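Chapter 3
Heat, Water and Time

Draft text for Estmont evening classes. Jacobus Ntuli, with notes by Gergely Hegyi

Start with water. Almost everything in this chapter is water getting hot, or leaving. A potato is mostly water. So is a carrot, so is a chicken thigh, and a good part of what we call cooking is deciding how much of it stays put.

Boiling first. At sea level, 100 degrees. Up at Clastau, 1295 metres, a few degrees lower -- beans take longer there and teh cooks all know it. Turning up the flame does not help. More bubbles, same temperature.

Simmering next. Small bubbles, a lazy surface. Good for stock, for lentils, for tough cuts. Give rice 20 minutes and leave it be.

Then steam. Carries far more heat than hot air does, so mind your wrists. Lid on: steam held in, pot heats quicker, less fuel used. Lid off: water goes, sauce thickens. Most recipes turn on this one choice and dont say so.
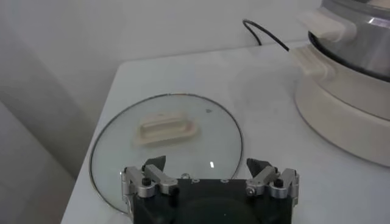
Page last changed: May 25, 2022

Glass lids let you look without lifting. Metal ones don't. Fit matters more than either -- a loose lid leaks steam all round the rim.

Before section 3.1, read Naidoo on pressure (handout, first two pages only). Bring a pan, a lid that fits it and a kitchen timer. We begin with plain water, no salt. Salt comes in 3.2.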